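Kellano Gets a New Look, and a Falcon to Go With It

ULTOTBRIDGE, September. Kellano, the small software company behind the Falcão scheduling app, is delighted to share its new logo, colors and mascot with the customers who have stuck with it since the days when the whole product was a shared spreadsheet and a lot of phone calls.

The new mark was drawn by illustrator Kátia Vieira, who spent most of the spring and a good part of the summer working with the team from her studio in Ustley. The name Falcão is Portuguese for falcon, so you might think the choice of bird was settled before anyone picked up a pencil. It still took 80 sketches to get there! Early versions were fierce, with hooked beaks and spread wings, and looked more like a hockey team than something you would use to book a dog groomer on your lunch break.

"I kept making him friendlier and then losing the falcon," said Vieira. "At one point he was a pigeon, a very nice pigeon. The team was kind about it, but we all knew."
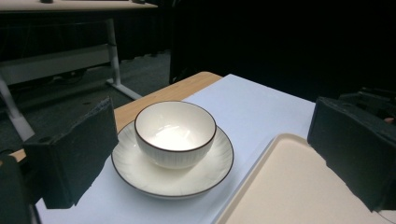
What finally worked was a bird at rest, seen from the side, with one foot tucked up and his head turned a little toward the reader. He is built from a handful of simple curves, so he holds together at the tiny size of a browser tab as well as on the sign over the Kellano front door. The old logo, a gray letter K inside a calendar square, had served faithfully but turned to mush on a phone screen, and more than one customer wrote in over the years to ask whether it was a chair.

The colors have changed too. Out goes the gray, and in come a deep blue and a warm rust orange, both tested for readability with a group of 30 longtime users who were generous with their time and very frank with their opinions. Their comments also led to larger button labels throughout the app and a calmer confirmation page.

The falcon does not have a name yet. Kellano asked for ideas in its August newsletter and received 972 of them, which the team is still happily reading through over coffee. Roughly 200 were some version of "Fred." The winning name will be shared in the next newsletter, and the person who sent it in will receive a signed print from Vieira.

Customers do not need to do anything to get the new design. It will arrive with the next regular update, and all bookings, reminders and saved settings will stay just where they were. Businesses that show the Falcão badge on their own websites can download the new version from their account page whenever it suits them, and the old badge will keep working in the meantime.

About Kellano

Kellano makes simple scheduling software for small businesses, including salons, repair shops, music teachers and pet groomers. The company is based in Ultotbridge.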